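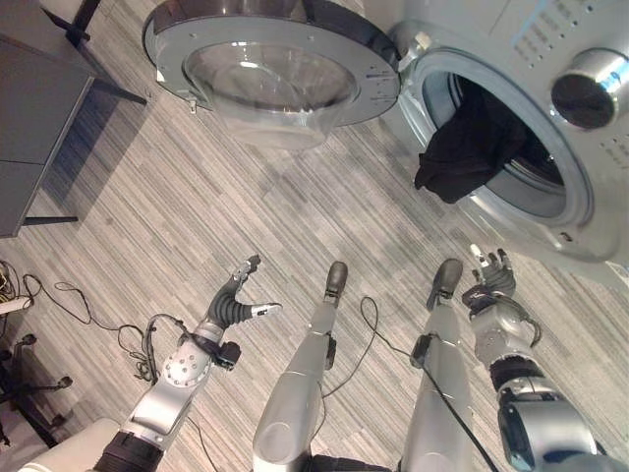 How a Robot Learns to Do Laundry

Laundry is a job with a lot of small steps. You open the door, reach in, grab the wet clothes, pull them out and put them somewhere. You have probably done it without thinking much. A robot has to be taught every piece of it.

Our workshop is called Catacutan, after the street it is on. It is one long room shared by people who like to build things. The robot project here is named Tamex. It started in December, and the first plan was only to get two arms working on a bench. Then it grew legs.

What is a robot with arms and legs called?

It is called a humanoid robot. "Humanoid" means shaped something like a human. Houses are built for people, so the door handles, knobs and shelves are all at places a person can reach. A robot with a body like ours can use the same things without anyone changing the house.

How does it see?

Many humanoid robots have a camera in the head. When the robot tips its head down, it sees the floor, its own arms and its own feet, just as you do when you look down at your shoes. Seeing its own hands is useful. The robot can compare where its hand is with where the cloth is, and then work out which way to move.

A camera picture is made of tiny colored dots called pixels. The computer has to find the washing machine in all those dots. A round door helps, because a big circle is easy to spot. Dark cloth inside a dark drum is much harder.

How does a hand know how to grab?

Each finger is moved by motors. A motor makes a part turn, and the finger bends. To pick up a sock, the computer has to do these things in order:

1. Open the fingers.
2. Move the hand to the cloth.
3. Close the fingers until they press on it.
4. Pull back slowly.

Cloth is one of the hardest things for a robot to hold. A cup is the same shape every time. A shirt is a different shape every time you drop it. It can fold, twist, or get stuck on the rubber ring around the washer door. That ring is called a gasket, and it keeps the water in. If the robot pulls too fast, the shirt can slip out of its fingers.

How does it practice?

It tries the same thing over and over. In the first month Tamex did 908 practice grabs. Most of them missed. Each one was saved in the computer along with a note about whether it worked. A program called Zestness, written here in the workshop, sorts through the tries and looks for what the good ones had in common.

One practice run lasts about 40 minutes. After that the motors get warm and need a rest. The rest takes 35 minutes, and that is when people sweep up, eat lunch or fix whatever came loose.

What are all the wires for?

Some wires carry electricity. Others carry messages between the computer and the motors. If the computer says "bend," the message goes down a wire to the finger. Little sensors send messages back the other way to say how far the finger bent.

Loose wires on a floor can trip people and robots, so look where you step in any workshop.

Is it safe?

A robot arm is strong and does not always know you are there. At Catacutan there are 3 rules for visitors:

Stay behind the tape when the robot is switched on.
Never touch the hands, even if they are not moving.
Know where the stop button is before you start.

The stop button is big and red. Pressing it cuts the power to the motors — anyone is allowed to press it, kids too.

Try it yourself

Put a T-shirt in a laundry basket. Pull thick winter gloves or oven mitts onto your hands, close one eye, and take the shirt out using only your thumb and one finger. Then ask a friend to tell you what to do in words, one small move at a time, while you keep both eyes shut. Your friend is now the computer. Write down each instruction that was needed.

Words to know

Humanoid: shaped something like a person.
Sensor: a part that measures something, such as how far a joint has bent.
Joint: a place where two parts meet and can move, like your elbow.
Gasket: a soft ring that seals a gap.

Next in the Itham workshop pages: how a robot keeps its balance.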